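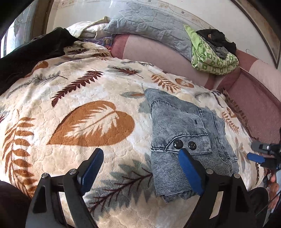 Birte Ahlfeld

Juli, Dienstagabend
Kategorie: Küchentagebuch / Eingemachtes und Blechkuchen

Um halb sieben aufgestanden, damit die Aprikosen vor der Hitze fertig werden. Gegen Mittag waren es dann 31 Grad auf dem Balkon, in der Küche sicher mehr. Die Früchte sind vom Stand in Starnness, zwei Kisten, eine davon schon ziemlich weich. Die weiche habe ich zuerst gemacht.

Entsteint und gewogen: 1590 Gramm. Das passt nicht zu meinem Rezept, das von einem Kilo ausgeht, also habe ich umgerechnet und auf den Rand vom Kochbuch geschrieben. Zucker etwas weniger als angegeben. Letztes Jahr war mir die Marmelade zu süß, man hat kaum noch Aprikose geschmeckt. Dazu der Saft von zwei Zitronen und eine halbe Vanilleschote, die schon länger in der Dose lag und ziemlich trocken war. Eine Stunde ziehen lassen, mit Teller obendrauf.

In der Zeit Gläser gespült und in den Ofen gestellt. Die Deckel in einen Topf mit kochendem Wasser. Zwei Deckel haben innen Rost, die habe ich weggeworfen. Neue gibt es bei Hendriks, aber nur im Zehnerpack.

Gekocht habe ich im großen Tenirero-Topf. Der Boden ist dick, trotzdem muss man am Ende rühren, sonst setzt es an. Es hat lange geschäumt. Den Schaum habe ich abgeschöpft und in eine Schale getan, der kommt morgen in den Joghurt. Gelierprobe auf dem kalten Teller: beim ersten Mal zu flüssig, beim zweiten Mal noch immer, beim dritten Mal gut. Ich habe wieder vergessen, die Uhrzeit aufzuschreiben, als es anfing zu kochen. Also weiß ich auch diesmal nicht, wie lange es gedauert hat. Nächstes Mal den Wecker stellen.

Abgefüllt, zugeschraubt, auf ein Handtuch gestellt. Ein Rest blieb übrig, zu wenig für ein Glas. Den habe ich mit Brot gegessen, noch warm. Er ist säuerlicher als letztes Jahr und dunkler in der Farbe. Die Vanille merkt man kaum.

Danach eine Pause im Wohnzimmer, Rollläden halb unten, Wasser mit Minze.
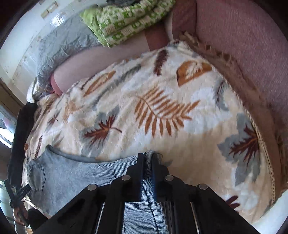

Sofa mit der Plüschdecke, Muster Farn und Blätter

Nachmittags die festere Kiste. Davon nur die Hälfte verarbeitet, als Kuchen. Eigentlich wollte ich ein Blech machen, aber die Butter reichte nicht, und bei der Hitze wollte ich nicht noch einmal los. Also die 28er Springform. Der Teig ist der einfache Rührteig: Butter und Zucker schaumig, drei Eier, 200 Gramm Mehl, Backpulver, ein Schuss Milch, Prise Salz. Dazu gemahlene Mandeln, den Rest aus der Tüte. Aprikosen halbiert und mit der Schnittfläche nach oben ganz dicht draufgelegt, auch am Rand. Etwas Zucker darüber.

Nach einer halben Stunde war die Oberfläche schon braun und die Mitte noch flüssig. Alufolie drüber, eine Viertelstunde weiter. Mein Ofen ist hinten links heißer, das sieht man am Kuchen auch. Beim Anschneiden war er noch etwas feucht um die Früchte, sonst in Ordnung. Ich würde beim nächsten Mal die unterste Schiene nehmen und weniger Milch.

Der Rest der Kiste liegt nebeneinander auf Zeitungspapier in der Speisekammer. Vielleicht morgen Kompott, vielleicht Chutney. Für Chutney fehlen Ingwer und Essig. Das Rezept habe ich aus dem kleinen Heft vom Markt in Skedbridge, da stehen auch Senfkörner drin, die würde ich weglassen. Die Zwiebeln müssten noch reichen.

Abendessen war kalt: Gurke, Quark mit Schnittlauch, zwei Kartoffeln von gestern. Zum Kochen hatte ich keine Lust mehr. Der Topf steht noch in der Spüle und weicht ein, unten ist doch eine Stelle angesetzt, am Griff klebt auch noch Zucker.

Gerade noch einmal nach den Gläsern gesehen. Alle Deckel sind nach innen gezogen bis auf einen, der knackt beim Draufdrücken. Das Glas kommt in den Kühlschrank und wird zuerst gegessen. Etiketten schreibe ich morgen.

Einkaufen: Butter, Ingwer, Weißweinessig, Mandeln, Deckel.

Zuletzt aktualisiert: Dienstag, 21:40 Uhr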